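Shop notebook, May, bench side

Started at 7:15 with coffee and the old steel cabinet doors, the ones from the stairwell that somebody painted cream over rust over more rust. I promised myself I'd write things down this time and not just scribble grit numbers on the back of a sanding disc (which I then use, of course, and there goes the record).

So, the stripper. I tried the Stornari gel on door A and the Darano paste on door B, same thickness as near as I could manage with a cheap chip brush. The Stornari went on like hair conditioner and slid right down to the bottom edge, so the top third of the door hardly got any. My fault, I had the door leaning up. Laid it flat on the trestles, brushed it on again, and that was a whole different story! The cream layer wrinkled up in 15 minutes and came off in long ribbons with the plastic scraper. The layer underneath is something else, gray and rubbery, and the gel only made it sulk.

Darano paste: slower, smells like oranges that have been in a gym bag, but it stays where you put it. I left it under kitchen wrap and went off to do the hinges. When I came back both layers lifted together along the left side. On the right side I'd skimped, and I could see exactly where I'd skimped. Go thick. I write this every year.

Rinse: warm water and a nylon brush, then mineral spirits on a rag, then a good long wait by the open roller door. I got impatient last fall and put converter over a damp seam, and it went milky and never did cure right, so this time I sat on my hands and cleaned out the drawer with the drill bits.

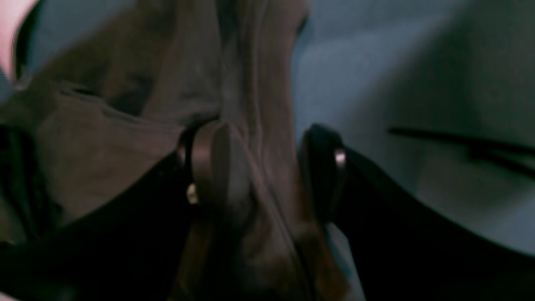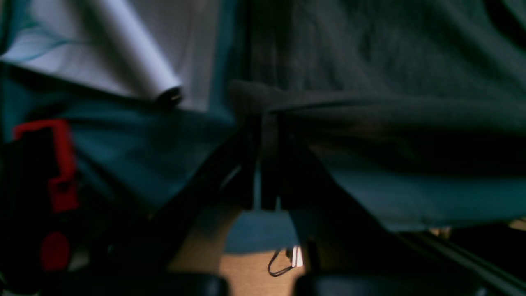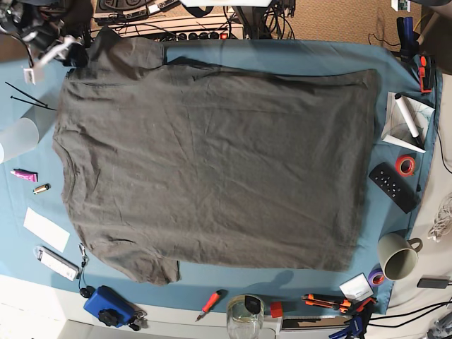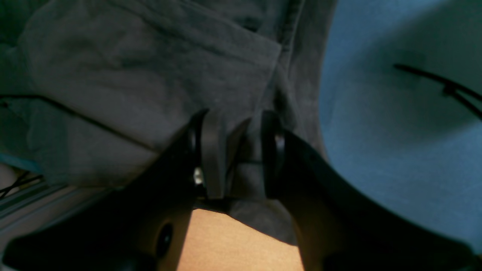 Waltraud Diekmann thinks I should skip the converter on door A altogether and go straight to a zinc primer, and she put it in her usual way, that you don't convert rust you can reach with a wire wheel. She'd take it back to bright metal, wipe it down, prime it within the hour and be done before lunch. Converter, she wrote in the margin of my last page, is for the inside of the hem where the wheel won't go, and for people who are tired.

Well, I was tired. But she has a point about the flat parts, so I split it. Wire wheel on the open panel of door A, converter only in the folded hem and around the hinge cups. Door B gets converter everywhere, the lazy way, and we'll see in the winter which one bubbles first.

Notes on the converter, the Trallulance one in the squat can. Shake it, don't stir it (I stirred it, it foamed). Pour out what you need into a jar and never dip back into the can, or the rust on the brush starts the whole can off and you get black jelly by the end of the month. It goes on milky white and turns purplish, then black. First coat on door B was black all over by 10:40 except for a patch by the handle that stayed a sort of weak gray. I think there wasn't enough rust there for it to bite on. Scuffed that patch with a gray pad and left it alone. Second coat after lunch, thinner.

I used 95 milliliters for both coats on door B, measured by what was left in the jar, so take off whatever soaked into the brush. That's less than I'd expected. Door A took hardly anything, just the hem, with the little artist brush.

Primer question still open. The can says oil-based only over the converter, and what I've got most of on the shelf is the Lindemann water-based, naturally. I did a test on a scrap of shelf bracket anyway, half and half. The water-based half brought up tiny brown freckles while I was washing the brushes. The oil-based half looks fine, if a bit draggy. So oil it is, and I need to buy a quart, and somebody please use up the Lindemann on the wooden shelves.

Cleanup: stripper sludge is in the lidded metal pail under the bench, NOT in the trash. The nitrile gloves gave up on me after 2 rounds with the Stornari, they went baggy at the fingertips, so get the thick green ones out if you're carrying on with the other doors. Scraper blades are soaking.

To do next:
Buy oil primer, one quart, red or gray, don't care
Knock down the drips on the bottom edge of B with a fine pad before priming
Rubbery gray layer on A, try the Darano on it, thick, overnight under wrap
Find the missing hinge pin (I had it in my hand at 3:30)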